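Guides > Indoor riding > Wirby trainer > Section 4: First set-up

October 2022
By the Laliscombe workshop desk
482 shares

4. Setting up the Wirby

The box says "ready to ride in minutes." Put an evening aside. The steps below are in the order we use, which differs from the leaflet in two places. We think the leaflet is wrong in both.

4.1 Before the bike goes on

1. Unfold both legs until each pin clicks. If you only hear one click, you only have one leg locked.

2. Stand the trainer on a hard floor. The Wirby mat is sold as essential. Any dense rubber mat does the same job and costs less.

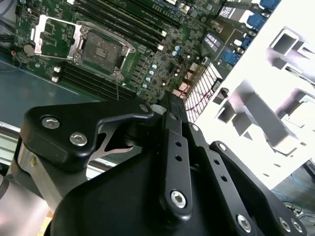
3. Turn the leveling feet by hand until the trainer stops rocking. The leaflet has you do this last, with the bike on, when you can't reach the rear foot without kneeling on the cassette side. Do it now.

4. Fit the cassette. Slide it on with the wide spline lined up, then tighten the lockring to 41 Nm. The leaflet says "firmly."

CAUTION: Unplug the trainer before you put your hands near the flywheel. The standby light goes out a while before the wheel quits turning.

4.2 Checking the belt

Skip this on a new unit if you trust the factory. We don't, having opened enough of them.
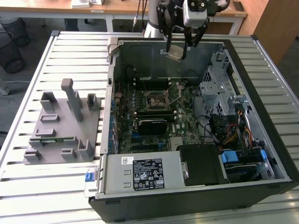
5. Belt tension comes next, and the cover has to come off for it. Take out the screws and keep them in a cup. Lay the trainer over with the drive side up before you lift the cover away. It's the same sense as working on a desktop computer with the tower on its side and the side panel off: the parts face you, and a dropped screw lands somewhere you can see it. Press the belt midway between the pulleys. It should give a little and spring back.

6. Look along the belt edge. Fraying means send it back. Support may tell you that some fraying is "normal bedding in." Ask for that in writing.

NOTE: The manual calls for a belt check every 1,000 km. Fine, but look sooner if the trainer starts to chirp.

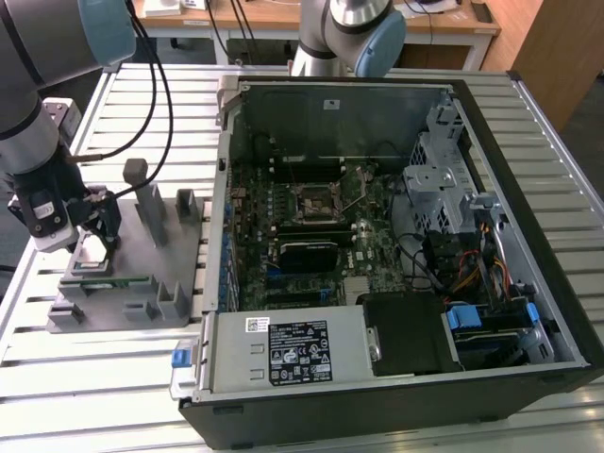

4.3 Calibration

7. Mount the bike, close the skewer, and spin up gently. Ride for ten minutes at an easy pace before calibrating. The app will let you do it cold, and your numbers will drift for the rest of the ride.

8. Open the Sjöberg app, pick "Spindown," and follow the prompts. Stop pedaling when told to and don't touch the brakes.

9. Repeat the spindown. If the two results disagree badly, go back to step 5.

The accuracy claim on the box is measured on somebody's test bench. If the app gives you 310 watts on a climb where you've never held that outdoors, we'd be slow to celebrate. Compare it with a power meter if you can borrow one, and if you can't, just use the trainer against itself from week to week. 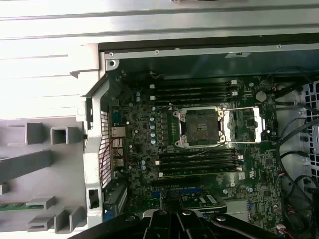

Sinudau, in the comments, thinks we're too hard on it: "Mine has read within a few watts of my crank meter since January, and I never once took the cover off. Steps 5 and 6 will scare people away from a decent trainer."

Perhaps so. We'd still check the belt.

Next: 4.4 Pairing with a cadence sensor
3 comments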